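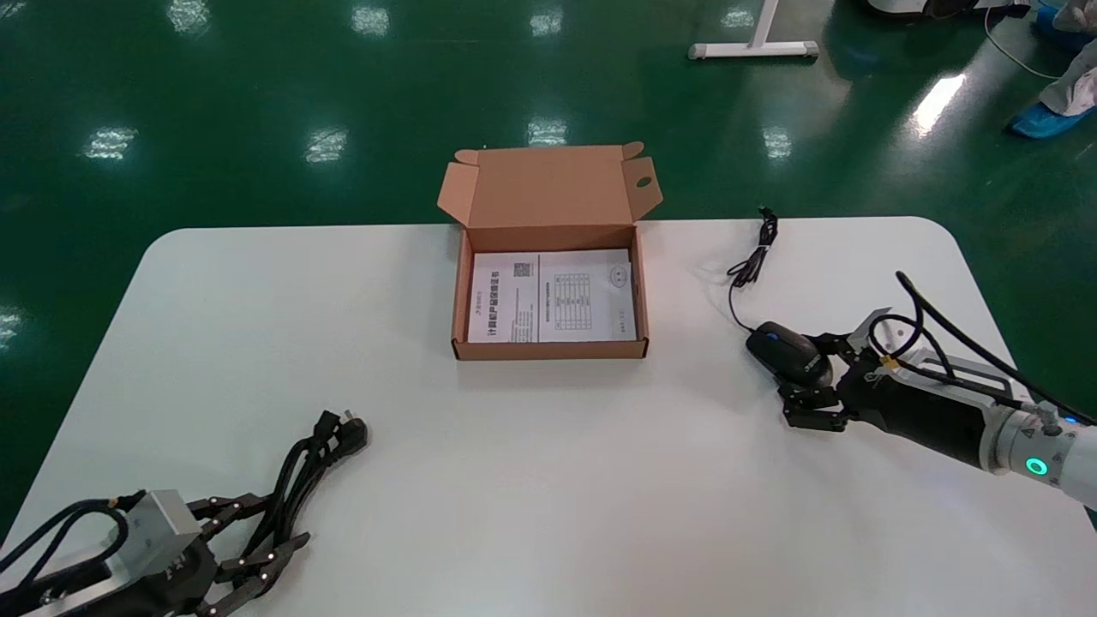 Our project in the Pindavach lab had the goal to make a robot pack small computer accessories into cardboard boxes, and the part I was responsible for was the grasping of the item. The fault which is the subject of this report appeared in September, in the third week of testing. During a packing trial the right hand closed on an item and then did not open again when the program told it to. With a mouse this is a special risk, as the thin cable lies in a loose loop behind it on the table and can be caught between the jointed fingers when the arm moves away.

Dorin Dinu pressed the stop button and there was no damage. We repeated the same trial 82 times in the following days and the hand stayed closed in 11 of them. At first we suspected the motors of the fingers, but Yiran Luo compared the log files and found that the open command was sent every time. It arrived while the hand controller was still reporting the old force value, and the controller then ignored it without any error message.

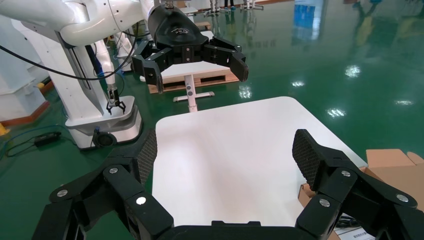

The same control program, Prindden, is also used with two-jaw grippers, so we had to check if they have the same problem. In 29 trials with a gripper the fault did not appear. I think this is too few to be sure – the delay was present in the log, only shorter.

Our correction is simple. The program now waits for a new force value before it sends the open command, and it repeats the command if the fingers have not moved. If the second command also fails, the arm stays where it is and a person must confirm before it continues. Our supervisor, Vanderleia Mendonça, asked for this last step, and it makes the work slower.

After the change we ran the hand trial again and had one late opening, but no closed hand. The cause of the late opening is not known to us. Hooman Mohammadi will continue with this question next semester.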